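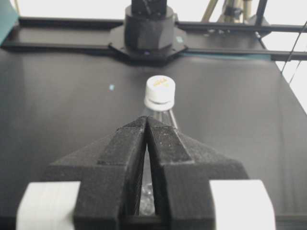 Photos: Dirk Pfeiffer / Hiltholm household pages

I keep a crate under the sink for bottles, caps and plastic cups, and for years it was the most annoying square foot in my kitchen. Stuff rolled out whenever I opened the door. So this winter I finally sat down and worked out a way of dealing with it all, and I'm pretty pleased with myself!

Bottles first. Rinse them the minute they're empty, with a splash of warm water and a good shake, then park them upside down in the dish rack with the cap off. Juice bottles get a drop of dish soap too. If one still smells the next day, spoon in some baking soda, fill it up and leave it for 15 minutes – that has rescued nearly every bottle I wanted to reuse for plant water.

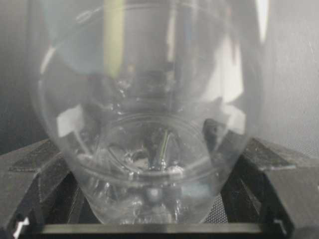

Plastic cups are the ones I'm fussy about. I wash ours by hand in lukewarm water, never with the scratchy side of the sponge, and I let them air-dry on a folded towel. The spot to watch is the bottom. On a clear cup with a molded ring in the base, run your fingertip around that ring while it's soapy, or old lemonade will sit there forever (ask me how I know). Don't stack them damp, either. They stick together like glue, and a tapered one can crack when you yank it.

Now the caps. I used to toss them in a drawer, and last February I emptied that drawer and filled a whole mixing bowl. These days I save 12 in a jam jar and that's it. When the jar is full, the extras go back on a bottle and out to the bin.

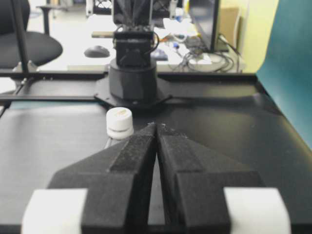 Marlene wrote in to say that her pickup in Poltham wants every cap screwed back on, and that loose ones get left behind in the truck. Good point, and worth a call to your own town, as the rules change from place to place. My sister over in Reinholz has to keep hers separate.

For a stubborn cap, wrap a wide rubber band around the ridges and twist. Works on my hands even in cold weather.
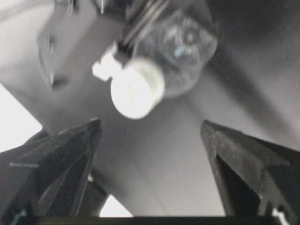

Doesn't everyone just squash theirs flat first, one reader wanted to know. I do, but only the ones I'm recycling! Cap off, press the air out, cap back on – the crate holds so much more that way. Bottles with a deposit stay round and go in a bag by the back door.

Next time I'll get to jar lids, and to the sticky label problem.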